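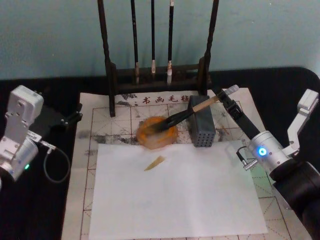 Drunelthorpe has sold hand-brushed cards, certificates and shop banners for longer than most of its customers have been alive, and since July it has been trying to sell them with less hand. The workshop calls the new setup Cumley. Management calls it a colleague, a word I would ask them to retire. At its table the brush goes into an orange dish beside a sheet of white paper, and the felt underneath carries the same smudges and blots as any calligrapher's. The ink gets everywhere no matter who is holding the handle.

The pitch from Kalgate, which installed the system, is that it takes over the dull orders. Drunelthorpe gets 400 greeting cards at a time from one hotel chain, all with the same few strokes. Fine. But dull orders are where beginners used to learn. Fung-ping Au spent her first two years on exactly that kind of job, and she wonders out loud what the next beginner is supposed to do all day. So far the answer is refilling dishes, changing sheets and throwing away the bad ones.

I asked how many bad ones there are and was told the figure was "improving." On one sheet I saw two short strokes in yellowish orange, each drawn out to a point. They were decent strokes. They were also two strokes, and a certificate needs a good many more.
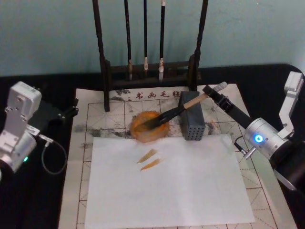

Who gets the afternoon back?

There are 11 people on the floor, and none has been let go. That is true and I was told it several times. It is also true that two part-timers had their Saturday hours cut, and that the piece rate for cards is under review - a phrase that rarely ends with a raise. The hours saved were meant to go to custom work, the slow, well-paid kind. Custom orders haven't grown, so the hours have mostly gone to watching.

Watching is tiring in its own way. You can't start a long piece of your own if you may have to get up in the middle of it.
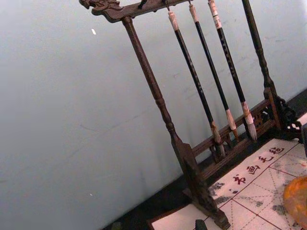

Man, from the packing side, takes a kinder view. He told me his wrists used to ache by the end of a card week and now they don't, and that people who miss the old way of doing it have probably forgotten how much they complained. He would still like to see the new piece rate in writing before he says anything nicer.

So would I. Kalgate's contract comes up for renewal after 8 more months, and the staff have asked for a seat at that meeting. They hadn't had a reply when I left.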